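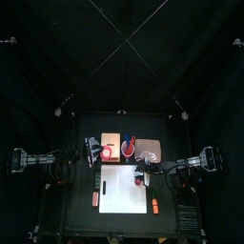
What the learned planner buys you, and what it doesn't

I have spent most of the spring being told that task planning for two-armed manipulation is a solved software problem. You give the system a sentence, a big model breaks it into steps, a policy turns each step into joint motion, and everyone goes home early. I don't believe it, and after a stretch of evenings with our own stack I believe it less.

Our setup in Stestville is nothing exotic. Two arms, black cloth on the walls, a table full of kitchen odds and ends. The planner is called Durnum and the layer that does the control is called Boychuk. Between them sits a pile of glue code that has no name, and that pile is where I live.

The sales pitch for Durnum is that it "understands" the table. What it does is emit a list of skill calls with object labels attached. If the label is wrong, the skill call is wrong, and the arms will carry out the wrong thing very smoothly. I went through 198 logged episodes by hand, and the largest group of failures had nothing to do with motion. They were naming failures. A pink thing got called by the name of another pink thing, and everything downstream was faithful to the mistake.

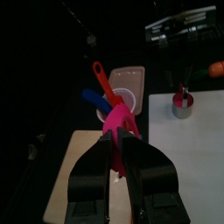 Yusri Santoso
16 May 2025

Take pink as the test case, then. We have a lot of it on the table, which I count as a feature. The detector reports a confidence for every label, and the planner throws that number away before it picks a step. I asked why and was told that the model "reasons over it implicitly." I would like to see where. When I passed the top two labels through to the planner, along with their scores, it ignored the second one every time unless I wrote a rule telling it not to. So now there is a rule. There are 14 of them, in a file that the architecture diagram doesn't show.

The second complaint is about grasps. Boychuk takes wrist camera frames and predicts a short chunk of motion, runs part of it, then predicts again. For chunky rigid objects this is fine and I have no quarrel with it. For anything thin, the fingertip depth has to be right to within very little, and the policy has no idea what "right" is. It has only seen what the demonstrations did.
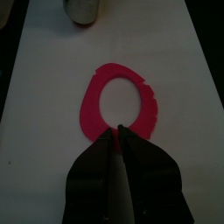 Wrist view, fingertips at the lower inner edge of the ring.

A thin ring with a ragged outline is a nasty thing to hand a grasp sampler. The old geometric one that I keep around for comparison wants two nice parallel faces, and when it can't find them it says so and stops. The learned policy never stops. It picks a spot and closes. People call that robustness. I'd call it a missing return value.

Raymonde Hiebert, who wrote most of the retry logic, thinks I'm being unfair here. Her argument is that a policy that keeps trying gets more done in an hour than a sampler that refuses, and she has the logs from last August to show it. Fine. But those logs score an episode by its end state, and they say nothing about what got shoved across the table on the way there. When I added a term for "moved something you weren't asked to move," the gap got a lot narrower. We still haven't agreed on how heavy that term should be.

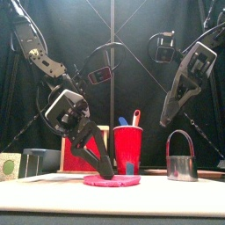 Left gripper against the dough, right arm clear of the table.

Dough is my third complaint, and the one I have the least hope for. Every state estimator in our code assumes that an object has a pose. Dough has a shape, and the shape is different after you touch it. Durnum's answer is to treat it as a flat box and update the box. This works until a step says "press until flat," at which point some part of the software has to decide what flat means, and at the moment that decision is a threshold I typed in myself.

There is also the matter of the other arm. Boychuk can run both at once, but the planner schedules them as if they took turns, so one of them spends a good deal of its life parked. I tried letting the parked arm move early to its next approach pose. The collision checker then spent 6 times as long per plan, and I turned it off again.

I'm not against any of this. I use the learned parts daily and would not go back to hand-writing every trajectory. What I want is for the planner to be able to say "I don't know which one you mean," and for the controller to be able to say "I can't pick this up." Fasar, the logging tool we bolt onto everything, can already store both messages. It has 4,000 rows reserved for them, and so far every row is blank.

Next on my list is the label pass-through, done properly this time, with the rules file deleted to see what breaks.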